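Readiness checklist: counter clearing and light kitchen chores, simulated kitchen
Hirngate trial kitchen, layout 10
Checked by: Roxana Mamani
Comments reviewed by: Mercedes Sánchez
Software under check: Beddoe planner with Cuvov grip control

Purpose

Grurero wants to know which kitchen chores the machine can be given in a real flat with a person at home, and which ones it should be kept away from for now. The list below is the same one we use before any move from simulation to the test flat. Each item is marked Pass, Pass with comment, Fail or Not checked. A Fail in sections B or C stops the move. A Fail in section D does not, but it has to be written into the handover sheet.

The layout has been run 2,250 times since the last change to the grip control. Of those, 2,000 count towards this check. The rest were done with the old speed limit and I have left them out.

Section A. Before the run

A1. Layout loads with all items resting on a surface. Pass.

A2. Stop command halts the arm from any position. Pass. Tried on the way in, over the counter and on the way back.

A3. Speed limit set to the household value. Pass with comment. The value was right but it was set by hand. It should be read from the site file, otherwise somebody will forget it on a Thursday afternoon when three layouts are waiting.

A4. Chore given in ordinary words. Pass with comment. "Clear the bowl" was read two ways. In one run the planner took the food out of the bowl, in another it took the bowl away with the food in it. Both are fair readings. A person would look at the kitchen and guess, or ask. The planner should ask.

A5. Logs switched on and saved to the right place. Pass.

Section B. Counter and reach

B1. Counter edges found correctly. Pass with comment. The front edge is found every time. The left edge is found later, when the arm is already over the worktop, and I would like it earlier.

B2. Clear path to the first item. Pass.

B3. Items near an edge are recognised as near an edge. Fail. See the comment on the plant, below.

B4. Arm keeps its distance from tall units beside the worktop. Pass with comment. The clearance on the right is enough for the arm on its own. With a wide item in the grip it is tight, and the planner uses the same clearance for both.

B5. Arm does not pass over open food. Not checked. The planner has no rule for this yet, so there is nothing to check it against. It needs one before anybody eats from these worktops.

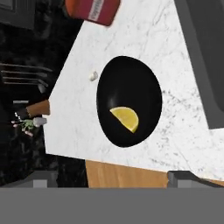

Layout 10, approach to the bowl. Lemon wedge inside, small white item by the rim.

Comment on B3. The sprig in the lower left is right at the edge of the counter, with a small white pot. The planner gives it the same margin as something in the middle of the worktop. A knock that would only shift the bowl a little could put the plant on the floor. In a simulated kitchen that costs us a reset. In a flat it is soil, broken pot and a person kneeling down to deal with both, so the chore has made more work than it saved. Margin for items at an edge should be at least doubled and then checked again.

Section C. Grip and handling

C1. Bowl gripped by the rim without tipping. Pass with comment. Good when empty. With a wedge of lemon in it the bowl stays level but the wedge slides. I have marked this as a pass because nothing came out. A bowl of soup is another matter and should not be tried.

C2. Soft food lifted without crushing. Pass with comment. Grip force on the lemon wedge is within the limit in 80 per cent of the counted runs. In the others the fingers close on the flesh and press too hard. It is good enough for clearing scraps into a bin and too rough for serving anybody their food.

C3. Small items picked up from a flat surface. Fail. The small white thing next to the bowl is the problem. It could be a garlic clove or a pebble as far as the planner's label goes, and the label changes between runs. When it does get the label right the fingers often push the item along the marble before they close. White on white does not help. Most people would pick it up without looking properly.

C4. Upright can moved and set down upright. Pass. The red can is the easiest item in the layout. Cans are what machines are good at and I would be happy to see that part of the chore go ahead today.

C5. Label on packaging read before it is put away. Fail. The print on the can is too small and blurred from the working height. For one can it hardly matters. For a cupboard with chopped tomatoes on one shelf and pet food on another it does. Either bring the camera closer or have the person tell it where things go.

C6. Wooden items handled. Not checked. The wooden block on the left was treated as an obstacle throughout and left alone. I agree with that until someone decides where it belongs.

C7. Glossy and dark items found reliably. Pass. I expected trouble with the black bowl and there was none. Real light through a real window may give a different answer.

Section D. Would you have it in the house

This section is opinion and is filled in by the checker. It goes to Grurero with the rest.

D1. Is it faster than doing it yourself? No. I clear a worktop like this while the kettle boils. The machine would still be on the bowl. Speed matters less if you are out of the room, but then see D2.

D2. Could you leave it alone with the chore? No, with the current B3 result. Yes for cans, jars and empty bowls kept well in from the edge.

D3. Does somebody have to tidy up before it can tidy up? Yes. I would move the plant and the small bits first. By that point I have done half the job.

D4. Who would want it as it stands? Someone who cannot lift or reach easily, with a helper who sets out the kitchen once a day. That is a real use and I don't want it lost among the fails.

D5. Wiping down. Not checked. Worth saying that most people mean wiping when they say clearing. We have no cloth in any layout.

Reviewer's comments (M. Sánchez)

B3: agreed, stops the move. I would go further and have the planner leave edge items where they are unless it is told to move them by name.

C1: I would change this to Fail for any bowl with contents. A slide that stays in the bowl is luck at this speed. Roxana to rerun with the wedge placed closer to the rim.

C2: keep as a pass but write the limit of use on the handover sheet in plain words. "Scraps only" will do.

C3: please run again with the small item moved away from the bowl, so we can tell whether the label is failing or the fingers are short of room. At present the two are mixed together.

D1: leave this in. The people paying for the work should see it.

D5: cloth to be added to the list for October. It won't be ready for this round.

Result

Section A: complete, two comments open.
Section B: one Fail, one item without a rule.
Section C: two Fails, C1 to be decided after the rerun.
Move to test flat: held.

Cans may be run separately under the short checklist. Everything else stays in simulation until B3 and C3 have been run again and signed by both of us.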